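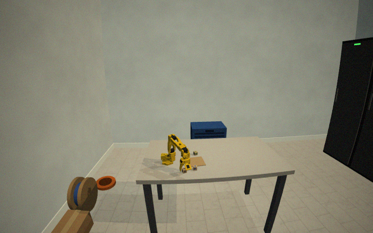 4. Enregistrement des résultats d'une course de cross-country

La présente section s'adresse aux clubs et aux établissements qui utilisent le module Résultats d'Orkasance. Les droits de saisie doivent avoir été attribués au préalable (voir section 2).

1. Ouvrir le menu Saison, puis sélectionner l'épreuve concernée.
2. Vérifier la distance et la catégorie. Une épreuve validée ne peut plus changer de catégorie.
3. Importer le fichier de chronométrage. Le nombre de lignes est limité à 600 par fichier ; au-delà, scinder l'import.
4. Contrôler les dossards signalés en orange – ils ne correspondent à aucun licencié inscrit.

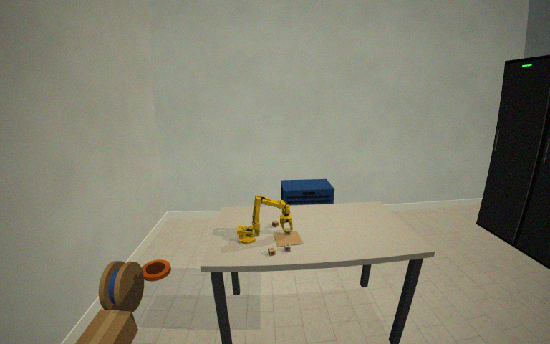 Fig. 4-1. Bras articulé jaune et petits cubes sur une table (image de synthèse).

Attention : ne pas fermer la fenêtre pendant l'import. Toute interruption entraîne la perte des temps non enregistrés.

5. Corriger manuellement les dossards erronés. Le code 281 indique un doublon ; conserver le premier passage sur la ligne.
6. Lancer le calcul du classement par équipes. Les coureurs hors délai n'y sont pas pris en compte.

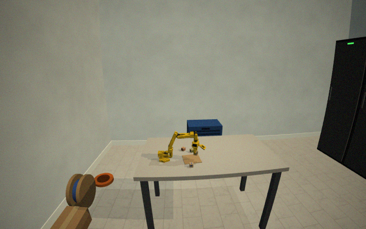

Fig. 4-2. Bras articulé, pince au-dessus du plateau (image de synthèse).

7. Valider, puis transmettre le classement à la ligue.

Remarque : les clubs ayant conservé l'ancien format Kedeck doivent convertir leurs fichiers avant l'étape 3. Ce format ne sera plus accepté à compter de janvier.

Version du 22 novembre 2023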